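Caroline Were had been told the pantry at Clinwood would sort itself out by Friday. She didn't believe it. She had heard the same about the house in Wurkton, where they'd left 21 jars behind and Gerd Hellwig swore every one of them was empty.

"It's a tray," Gerd said. "You put the things you want to keep in the tray. What's left goes to your sister."

"And who decides what I want to keep?"

He had paid 400 for the shelves and thought that settled most questions. Caroline looked at the white tabletop, then at him. The tray was pink. She would never have bought a pink tray.

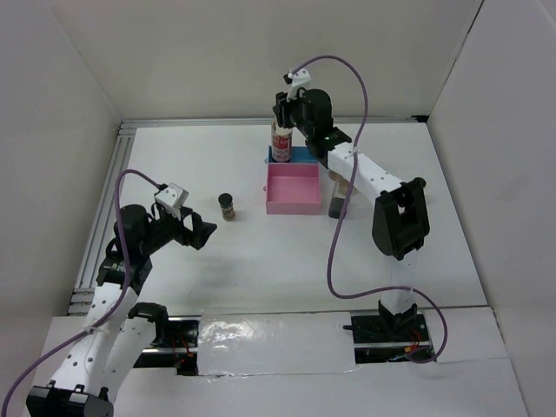

The pink tray, before anything was kept.

"The little jar with the black lid," she said. "What's in it?"

"Coffee, I'd think."

"You'd think. It's brown, Gerd. Plenty of things are brown."

He said his mother had brought it from Treloar, and his mother didn't carry just anything for 200 miles. Caroline remembered his mother's suitcases - mostly soap, and once a brick - and said nothing about them.

"Fine," she said. "Open it and taste it."

Gerd picked at his sleeve for a while. Then he asked whether her sister still drank coffee.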